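Support > Garkeo wall shelf > Set-up guide > Section 5: Mounting and first loading

Reading time: 4 min

Read section 4 first if you haven't found your studs. Don't skip it. Everything below assumes two studs marked in pencil and the wall wiped down.

Needed: drill, small bit for pilot holes, level, pencil, the bag of long screws (the black ones go in later). Second pair of hands for step 6.

5.1 Fixing the rail

1. Hold the rail against the wall, lip facing up. Lip down and the shelf won't seat.
2. Level it. Check again after the first pencil mark, the rail likes to creep.
3. Mark through the two slots that fall over your studs. Ignore the others.
4. Rail down, drill pilots. Keep the drill square to the wall.
5. Rail back up, long screws in, snug only. Level once more, then tighten fully.
6. Lift the shelf onto the lip, back edge first – one person each end – and lower the front until it clicks. Two clicks on the Eskildsen rail, one on the older type.
7. Black screws up from underneath, by hand. No power driver here.

CAUTION: Never drill straight above or below an outlet or a light switch. If the bit hits metal, stop.

CAUTION: Drywall anchors alone are not enough for the long shelf. At least two screws must be in wood.

Note: plaster walls crumble at the start of the hole. Masking tape over the mark helps. Peel it off slow.

5.2 Checking the fit

1. Press down on the front edge with one palm. Small give is fine, a creak is not.
2. Creak? Back to 5.1 step 5. Usualy one screw is a half turn short.
3. Look along the top from the side. Gap at the wall should be even. If not, the rail is bowed over a bump in the wall – loosen, slip a shim behind, retighten.
4. Leave it empty overnight if you used filler anywhere.

5.3 Felt and liners

The Jarimport felt strip goes on the front lip only. Peel 5 inches of backing at a time, not the whole roll, or it sticks to itself and that's the end of it. Cut corners at a slant. Strip too short? Start the join in the middle, never at a corner.

The Grililura liner is optional. Cut to size with the smooth side down. Glue not needed. Do not use double-sided tape on the painted finish, it lifts the paint when you pull it.

5.4 First loading

1. Heavy things at the ends, over the brackets. Light things in the middle.
2. Load both ends before you fill the center.
3. Small or fragile pieces go in a tray with a raised rim, so they can't roll off when a door slams. Shells, stones, glass floats, that kind of thing.
4. Textured tray floor beats a smooth one for anything rounded.
5. Leave a finger's width between the tray and the front lip. 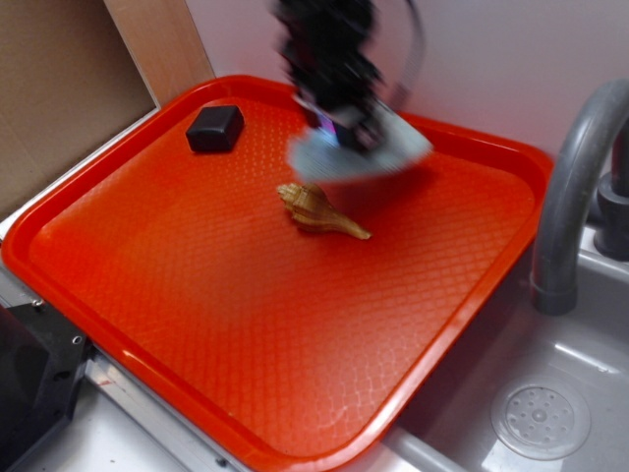
a reader wrote in to say steps 1 and 2 should be printed on the box lid, having filled the center first and watched the whole row lean inward till the end bracket popped its cover. Cover snapped back on fine, no parts needed, but the paint got scratched and it meant starting over with the level. The same reader puts the felt on before hanging the shelf. Easier on the arms. Works, just keep your thumbs off the front edge in step 6.

Note: bracket covers are not load bearing. A loose cover means look at the screws, not at the cover.

5.5 After the first month

- Retighten the black screws by hand. Wood dries out, screws loosen.
- Dust with a dry cloth. Damp cloth for marks, then dry right away. No spray polish on teh felt.
- Moving the shelf? Take everything off, black screws out, lift the front first, then the back.
- Old holes: fill, sand, paint. Don't reuse them for the rail.

Missing screws or a bent rail: have the code from the underside sticker ready when you contact us. Section 6 covers the corner unit.

© Garkeo Support | Contact | Back to top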